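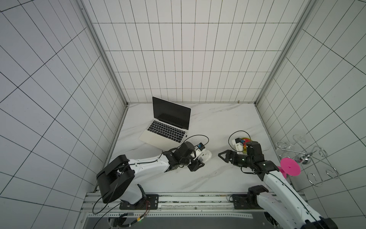 Why would an arm that has worked well all morning suddenly let go of a cable it is already holding? In our case the cause was a loss of grip torque when the gripper motor grew too warm and the controller cut its current to protect it, and nothing in our logging software told the operator that this had happened.

4.2 Dropped cables and the silent torque limit

Figure 3. The tiled cell used for the cable tidying task, with the two rail-mounted arms, the open laptop and a looped black cable on the marble-patterned floor.

We had planned to give this section over to success rates, and we will come to those in Section 4.3, but the fault described here took up so much of our June that it seems only fair to share it with anyone thinking of building a similar cell. The task itself is a homely one. The two arms work together to gather a loose cable from beside a laptop and lay it down in a neat coil, much as you might do at the end of a day at your own desk, with a few other household objects left in the workspace so that the policy has to learn to leave them alone.

We ran 200 trials in two blocks of 100. The first block gave us very little to worry about. In the second, the left gripper opened partway through the lift in 5 trials, all of them in the afternoon, and each time the arm carried on quite happily through the rest of its motion with nothing in its fingers. Our first guess was the policy, and we spent a good while (longer than we like to admit) going back over the training demonstrations from the Zetbridge set, looking for a habit of early release that might have been picked up. We found none.

The answer was sitting in the motor controller's own fault register. The Pfister driver board we use lowers the current limit once the motor winding passes its warning temperature, and it does this without closing the connection or raising an error. The Ekico interface layer, which passes joint positions up to the policy, had been set up by us to read position and velocity only. The commanded grip and the reported grip drifted apart, and the safety monitor, which compares arm joints but had never been asked to compare fingers, saw nothing out of order.

A dropped cable does no harm to anyone, but we would ask readers to think about the same fault with a glass or a full cup in the fingers. We have since made two changes. The monitor now reads the temperature and fault bits for every motor, grippers included, and a gap between commanded and measured finger position brings both arms to a controlled stop. We also shortened the holding phase, during which the fingers had been squeezing far harder than a cable needs. The patch has been passed on to the Zelell group, who run the same boards and had noticed some odd afternoons of their own.

We kept the 5 failed trials in the totals reported below.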